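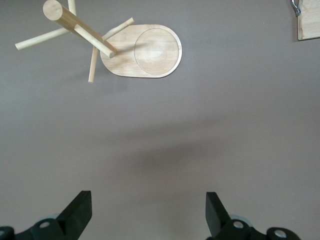 Suncombe College, Department of Geography and Local Studies

Where Does Brultberg Stop for Coffee? Second-Year Project Report

When we first sat down to choose a subject, our group had grand ideas about mapping the whole history of trade in Brultberg, from the old grain market onward, and our tutor very kindly let us talk ourselves out of it over the course of an afternoon. What we ended up with was smaller and, to our minds, a good deal more fun: a study of the cafés along the Pullport road, and of why people choose the one they choose.

Brultberg has 15 cafés on that road, which seems like plenty for a town its size. We visited all of them in May, always between 8 and 10 in the morning, and sat long enough to talk with anyone who was willing (and most people were, bless them). We also left a short survey on the counter at five of the cafés. The questions were simple ones. How did you get here? Do you come alone? Would you walk further for a better cup?

We had expected price to matter most. It came up, of course, but far more people talked about the route they were already taking. The bus from Lumanlan lets riders off beside the library, and the two cafés nearest that stop were full every time we went in, even though one of them charges more than anybody else on the road. People told us they liked not having to cross over.
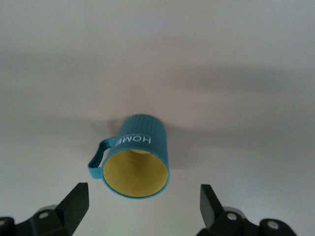
The second thing we heard a lot about was sitting down. Several older customers remembered when the bakery had window seats, and they still seemed a little sore that the seats were gone. Younger people mentioned outlets and noise. One woman had been meeting her sister at the same corner table since before the road was widened, and she gave us so much good material that we could have written a second report on her alone.

There are weak spots in our work and we should own up to them. Mornings only tell part of the story, and a survey on a counter will mostly be filled in by people who aren't in a hurry. We also had a limit of 2,000 words for the full write-up, so the chapter on rents had to be trimmed down to a page, and the hand-drawn maps went into the appendix.

If another group picks this up next year, we'd love to see them try the evenings, and maybe the side streets behind the station too. Our survey sheets and notes are in the blue binder in the department office, and anyone is welcome to borrow them.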